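Home | About | Services | Resources | Careers | Contact

About Undano

Posted in March by the Undano office

Undano checks names against lists. We've tried to come up with a more stirring way to put it, and a consultant once charged us for several, but that's the job. Hospitals, clinics, nursing homes, pharmacies and medical staffing agencies send us the names of the people and vendors they pay. We compare those names with the federal and state exclusion lists, with licensing board actions and with a good many smaller records that live on websites last redesigned when dial-up was popular. Then we tell the client what we found.

The company started in a two-room office over a dry cleaner in Barthorpe. Our founders had worked in compliance for a regional hospital group, where the monthly screening was done by hand, by whoever had annoyed the department head most recently. A billing clerk who had been barred from federal programs in another state got through three rounds of it under her married name. The repayment was painful and the meetings about the repayment were worse. Two people quit and opened Undano.

We now have 67 employees, a proper lease and a conference room with a table that fits in it. The dry cleaner is still a client of sorts, in that several of us have shirts there.

What we do all day

Software does the first pass. Ours is called Zulard, a name that was meant to be temporary. Zulard reads the lists, notices when they change and flags anyone who looks like a match. It's very good at this and has no common sense at all. If your hospital employs a Maria Garcia, Zulard would like a word with her, and with every other Maria Garcia it has ever met.

So the second pass is done by people. An analyst takes each possible match and works through dates of birth, license numbers, old addresses and former names until it's either cleared or confirmed. We don't send clients a pile of maybes and wish them luck. Last year the analysts closed out 80 flags for every one that turned out to be real, and the real one is what our clients are paying for. 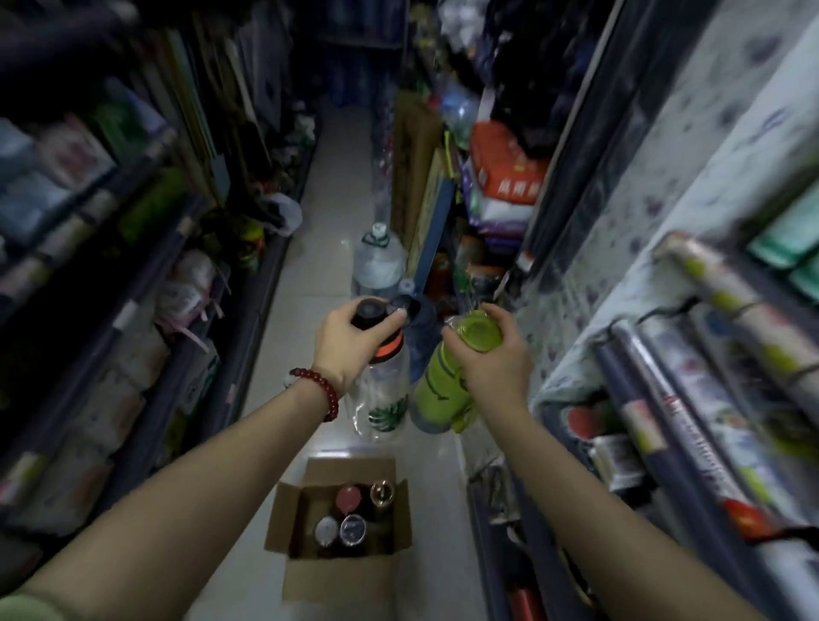
The third part is the paperwork. Every check we run is dated, saved and kept where an auditor can find it. A client who screened everybody and can't prove it is in nearly the same spot as a client who didn't screen anybody, only more indignant. When a reviewer asks for records, we can usually have the full file out the door within 72 hours, including the dull parts.

Who we work with

Most of our clients are mid-sized: large enough to have a compliance officer, small enough that the compliance officer also handles parking. We look after just over 100 organizations, among them rural clinics, home health agencies and the Shao group of long-term care homes, which was our first customer and still calls the founders' old desk number. It forwards.

We turn down some work. We don't run credit checks, we don't look into anybody's social media, and we won't screen your daughter's fiancé. People ask about that last one more than you'd think.

What we're like to deal with

You'll have one analyst assigned to your account, and you'll have that person's direct line. They'll tell you plainly when a match is confirmed and what it means for the claims you've already billed. They won't give you legal advice, but they'll tell you firmly to go get some.

We also answer questions from people who find themselves on our reports. Mistakes happen on public lists, and a pharmacist who shares a name with somebody else's bad decisions deserves a quick correction. If that's you, write to the corrections desk and include your license number. Please don't send your Social Security number by email. We'll ask for what we need by phone.

New clients can start with a trial run of one month's roster. Send it as a spreadsheet, with one name per row and the middle names left in.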